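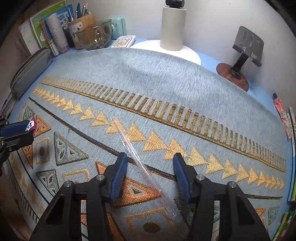
OAKLAND, March

ok so can they do chores yet. short thread

Picking stuff up off a rug. That's the chore today. A clear plastic straw, a little wrapped candy in pink and purple. My 4 yr old nephew does this for fun

The straw is the mean one. Thin, shiny, see-through, on a blue rug covered in gold triangles. I lose straws on a plain floor

Fingers with blue textured pads. Want those pads on my own hands for bottle caps tbh

Soledad Gallagher at Mandulora told me they want more than 500 tries per object before she'll even say "works". Per object!! candy is one object

Compare Prullinov, whose pitch is the whole living room tidy by summer. Whose living room. Not one with a pencil case and pens and books everywere

Also asked Ursu what a tidy-up arm would rent for. 700 a month. For 200 I'd think about it. For 700 I'll bend over

So my answer: one thing at a time, slow, maybe. Whole rug, no. Laundry don't even ask

more tonite after the Zillness demo, 2 hrs of shelf stocking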